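3.2 Who gets asked to stand, and by whom

Before we turn to the ballots themselves, it is worth spending some time on the stretch that comes before them, when a local party association is looking for a candidate and the rest of the town has no idea that anyone is looking. Most of what we know about this stage comes from national surveys of people who did run, and those surveys are very good at telling us about ambition and rather less good at telling us about the phone call, the chat in the parking lot, or the long evening at somebody's kitchen table that came first. Our interviews in Vangate and Clillholm were meant to fill in a little of that story. We spoke with people who had been approached by an association at any level, whether or not their names ever reached a nomination meeting, and we tried very hard to let them tell it in their own order.

What struck us early on was how few of them remembered a single moment of being asked. Kratochvíl (Kazimír Kratochvíl, whose earlier work on riding associations in Morlow we lean on throughout this paper) calls this "recruitment by drift," and the phrase fits our material nicely. A person helps with a mailing, then is asked to say a few words at the February supper, and by spring is being introduced to strangers as someone who might be willing. Several of the people we talked to in Clillholm could only name the point at which saying no would have felt rude, and a good many of them laughed when they named it.
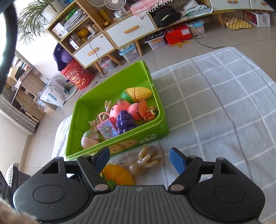 Figure 4. Orange toy fruit slice and rubber toy hand on a checked sheet.

Time at home came up in nearly every conversation, and it came up well before money or policy did. Nomination meetings in both towns are held in the evening, usually at 7, and for parents of small children that is just about the worst hour on the clock. We had expected to hear about babysitters and travel, and we did, but people talked more about the small things – the toy fruit on the bed, the story half read, the feeling of putting on a coat while the house was still busy. One woman in Vangate told us she had turned the association down twice on those grounds alone, and had then agreed when the meeting was moved to the middle of the day. She was acclaimed without an opponent. We do not want to make too much of a single case, but it does suggest that the hour of a meeting can shape the list of candidates in ways the bylaws never mention.

The other side of the matter is acclamation itself. Where only one name comes forward, the association is spared a contest, and members often describe this warmly as a sign of agreement. Haslinger's account of small-town nominations treats it more coolly, as evidence that the real choice has been made earlier and by fewer people. Our own reading falls somewhere between the two. An association with 200 members on its books may see only a handful of them at any given meeting, and those who do turn up have generally been part of the earlier talk, so that they come to the vote already knowing one another's minds. That is a friendly way to do things, and it is also a fairly closed one – a newcomer who joined the party over the winter would have had very little chance to put a word in.

We should add a caution about memory. People who went on to win tended to tell us a smoother tale than people who lost, and those who declined to run were the most generous of all with detail. Where two accounts of the same approach differed, we have kept both of them and marked the difference in the notes. The next section takes up the nomination meetings one at a time, beginning with the two in Clillholm, for which we have the fullest minutes.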